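**Phone stuck at 48% when charging overnight – battery or cable?**

*September 2, 2026*

Hello all, I hope this is the right board for it. I have a Trarnix handset which I bought in June from the little shop in Berge, and until last week I'd had no bother with it at all. Now I plug it in when I go up to bed, and by the morning it's got as far as 48 per cent and simply stopped. If I pull the lead out and put it back in it carries on as if nothing had happened, but I can't very well be getting up at three in the morning to do that!

I've tried my sister's charger (same result), and I've restarted it more times than I care to say. The battery page in the settings says the health is "good", whatever that means. I do use the phone for my bus tickets and for keeping in touch with my mother, so I'd rather not post it away for a fortnight if there's something simple I've missed. Any ideas gratefully received.

Kastriot Georgiou

---

**Zlatko Babić**

Hello Kastriot, and welcome. I had very nearly the same trouble with mine, so let me tell you what I did and you can see if any of it fits.

First of all, have a look in the charging socket with a torch. Mine lives in a coat pocket and the amount of fluff that came out was a bit shameful. Switch the phone off, then use a wooden cocktail stick and go very gently round the edges – nothing metal, please. If the plug clicks in more firmly afterwards, you may well have found your culprit.

Then go into Settings, Battery, Charging habits. There's a switch in there called Night Care, and on my phone it came on by itself after an update. It's meant to hold the battery part-way and finish just before your alarm, but if you don't set an alarm on the phone (I use an old clock radio) it doesn't know when to finish and so it just sits there. Turn that off for 2 nights and see what you wake up to.

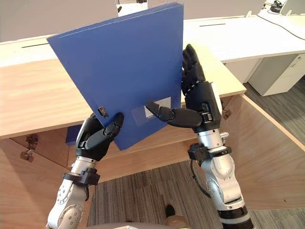
If it still stops short after that, I'd ring the shop before you do anything drastic. A phone bought in June should be well within its guarantee, so do dig out the receipt, and make a note of the percentage each morning so you've something to show them. Back up your photos before handing it over, too. I had 2,691 of them on mine and it took most of an evening, so start early and put the kettle on.

Do let us know how you get on!

---

**herine_lad**

get a new battery. mine went at 750 charges

---

**Kastriot Georgiou**

Thank you both. Zlatko, Night Care was indeed switched on, and I don't set an alarm either, so I've turned it off and will try it tonight. There was a fair bit of fluff as well, I'm sorry to say.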